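Plusthorpe Table Clearing, living room part

README for the second release. Please read the part "Known problems" before you train anything on it.

Plusthorpe is a set of recorded examples in which a two-armed robot clears small trash from a low table and puts it in a bin on the floor. A person controls the robot during the whole episode. This part was recorded in one furnished living room in Brastville. The kitchen part is a separate download and has its own README.

Head camera first and last, wrist cameras between them: 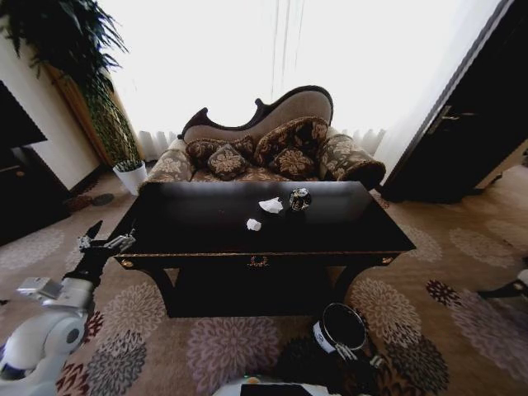
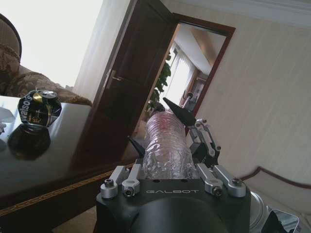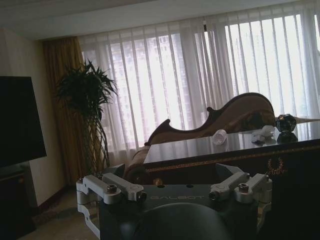
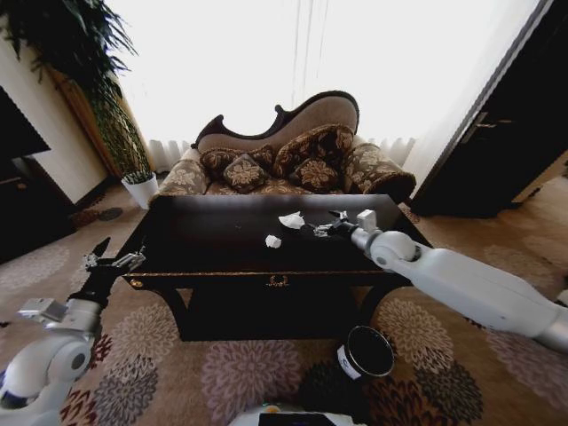

What is in the release

There are 118 episodes. One episode starts when the operator takes control and ends when the operator says that the table is done, or gives up. The set has a fixed test split of 32 episodes, and all the others are for training. We ask you to keep the split as it is, also for small experiments, so that results from different groups can be compared. The list of test episodes is in split.txt.

Every episode folder contains:

head.mp4, the video from the head camera
wrist_left.mp4 and wrist_right.mp4, the videos from the two wrist cameras
joints.csv, the measured positions of both arms and both grippers
commands.csv, what the operator asked for, before smoothing
steps.json, the episode cut into short steps with a text label for each
note.txt, free text by the operator, sometimes empty

The times in all files come from the same clock. The videos do not start at exactly the same moment. Please use the time column and not the picture number when you match a video to joints.csv. In the first release we told people the opposite, and this was a mistake.

The task

The operator gets a sentence on the screen, for example "put the tissues in the bin" or "clear the bottle and the can". Items are crumpled tissues, plastic bottles and drink cans. Some episodes have only one item and some have several. There may also be things on the table which the sentence does not mention. They must stay where they are. If the robot moves one of them by accident, the step gets the label "disturb", and the episode continues.

The operator may choose the arm. We gave no rule for this, and you will see that people have different habits. One operator uses the right arm almost always, even when the item is on the left side and the reach is not comfortable. We thought about correcting this with extra instructions, but decided to leave it, because the habits of people are also something one may want to study.

How the table was set

Before each episode the assistant put the items by hand, following a printed card. The card gives the area of the table (front, back, left, right, middle) and the state of the item: flat or loose for tissues, whole or crushed for cans, standing or lying for bottles. The card number is stored in steps.json as "card". There are 14 cards. The exact position inside an area was free, so two episodes with the same card do not look the same.

The bin was also placed by hand. It should be in front of the table and inside the reach of both arms, but it has no mark on the carpet. Do not write code that expects it at a fixed point.

Labels

The steps were labeled by two people working alone, using the tool from Engebretsen. When their step borders were more than half a second apart, Valter Lindqvist looked at the video and made the final choice. The labels are:

approach
grasp
lift
carry
release
retry
disturb
idle

"Grasp" begins when the fingers start to close and ends when they stop moving. "Release" begins when they start to open. For tissues the end of the grasp is hard to see, because a soft item keeps changing its shape while the fingers already stand still. In this case we used the finger position from joints.csv and not the video. "Retry" covers the time from a lost item until the next approach. If the item falls on the carpet, the operator may try to pick it up from there, but does not have to.

17 episodes have the value "incomplete". In these the operator gave up before all named items were in the bin. We did not remove them. They are marked in steps.json and you can filter them out with one line, but we think they are useful if you train something that must detect failure. Both splits contain incomplete episodes.

Known problems

Light. The window is behind the table when you look from the robot, and the head camera often shows it as plain white. The front of the table becomes very dark in the same picture. We recorded in February with the curtains closed and no extra lamps. Exposure was automatic on all cameras, so brightness may jump when an arm passes near the lens.

Reflections. The table top is glossy. Simple methods based on color or edges find the item and its reflection as two items. Our own first detector did this, mostly with white tissues and with cans seen from the wrist.

Clear bottles. They are difficult in the wrist views, where the background is visible through the plastic. The depth values were so bad on bottles that we do not publish depth at all. If you need it, write to us and we can send the raw files, but please do not expect much.

Hidden items. When the gripper is close, the fingers cover a part of the item in the wrist view, and the forearm may cover it in the head view. For a short time no camera sees it well.

One room. All episodes have the same furniture and the same carpet. A model which works well on our test split can still fail in the next house. We tried a policy trained only on this part in the test room at Odholm, with a lighter table that does not shine, and it reached too far on nearly every attempt. Please mix this set with other data before you make claims about homes in general.

Privacy

No sound was recorded. Episodes in which a person walked into view were recorded again, and the old files were deleted. The owner of the room gave written permission for the release. If you still find something that should not be public, tell us the episode number and we will take it out in the next version.

Changes since the first release

The wrist videos were swapped in some folders (left was right). Corrected.
"Retry" is now its own label. Before, it was part of "approach".
commands.csv now keeps the values before smoothing. The old files had them after smoothing.
The notes of the operators were corrected for spelling only.

Still open

The camera calibration for the left wrist was made after the recording, and we are not fully sure that the mount had not moved. The numbers in calib_left.json should be good enough for learning, but please do not use them for measuring. A new calibration is planned together with the next room.

Questions and error reports go to Valter Lindqvist, through the issue page of the project. Please write the episode number, the file name and the time in seconds. Without the time it takes us very long to find the place.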